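Opinion / Home & Garage
Search this site Search

Stop buying bins

By Henok Abdella

Every May I get the urge. Clean the garage, get organized, become a new person. And every May I drive out to the big store in Praltstead and come home with bins. Lidded ones, stackable ones. Last year I spent 200 dollars on plastic boxes so I could put stuff I never use inside stuff I can't see through.

Enough. Bins are where things go to be forgotten.

My neighbor in Estent has 12 of them, all labeled, beautiful. Needed a tape measure last month. Label said MEASURING. Bin was at the bottom of the stack. By the time he got to it I had walked home and got mine off the wall, still no faster than guessing by eye but you get the point.

A lid is a small chore. Tiny. But you pay it every single time, and when you're tired at 9 at night you don't pay it, you put the pliers on top of the lid. Then something else on top of teh pliers. We all know how that ends up, it's called my workbench.

Open storage wins. A wall, some holes, some hooks. You look up and there's the thing. You see the gap when it's gone, too, so you know your kid has it.
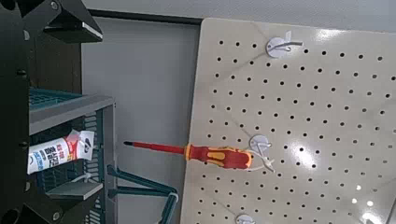 But it looks messy

Yes. So what. A garage is a room for doing things in. Somewhere along the way we decided it should look like a hotel closet, and there's a whole industry happy to help. I got a Callosell catalog in the mail, matching cabinets, soft close doors, 740 dollars for the starter set. Soft close doors! For a rake!

I'll give the cabinet people this much. Dust is real. Paint and anything poisonous should be locked up, no argument, especially with small kids around. And if you rent you may not be allowed to screw a board to the wall, ask first.

Everything else, hang it where you can see it. If you've got no room left to hang it then maybe you own too much of it, I had five hammers when I finally looked. Five. Gave three away, dont miss them.

Start with one wall and the tools you touched this week. Leave the rest in the bins for now and see if you ever go back for it. I've been back once, for Christmas lights.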